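Home | Notebook | Bench pages | Stores | Search

Print this page | E-mail this page

Clallgate workshop notebook
2020-03-14, N. Cieślak

Carried on with sorting the small parts. The Kelemen drawers are finished except for the bottom one, which sticks. Took the runner off, cleaned it, put it back, still sticks. Left it for Bent.

Springs and washers are in the drawers now, by size. Odd washers went in the jar. Anything stamped 1945 goes to Bent before it goes anywhere else, she wants it for the old press. Found one bracket with the stamp and put it on her shelf with a tag.

The cardboard the red parts came in has gone soft at the corners, so they are moving to lidded plastic boxes. Drivden sent 2 sizes. The small one is no good for us, the lid bows when the box is full. Keeping the large one and sending the small ones back. Order number is on the inside cover of this book.

Rule for the bench from now on: sort over the brown mat, small pieces in the blue tray, lid on the box before anyone slides it along. The tray rim is high enough to stop things rolling off. The mat also saves the white top, which marks easily.

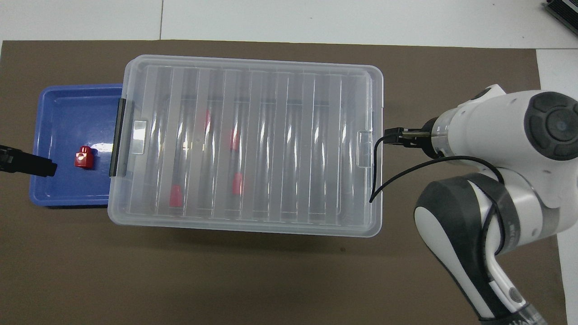 Large box on the mat, lid on, blue tray to the left with one red piece in it.

You can make out red through the frosted lid but not which part it is, so the boxes need labels. Put them on the flat rim. Tape across the ridges won't lie down, I tried 3 kinds on a spare lid and they all lifted. Bent Vigfúsdóttir has a roll of the Cikodau labels, 600 to the roll, and says to use those.

To do:
- write labels, part name and drawer number
- send small boxes back
- bottom drawer (Bent)
- second mat for the other bench, same brown if they still sell it

Bent's note: try the drawer runner from the left side first. Screw is worn. B.V.

Contact the workshop | Copyright Clallgate | Back to top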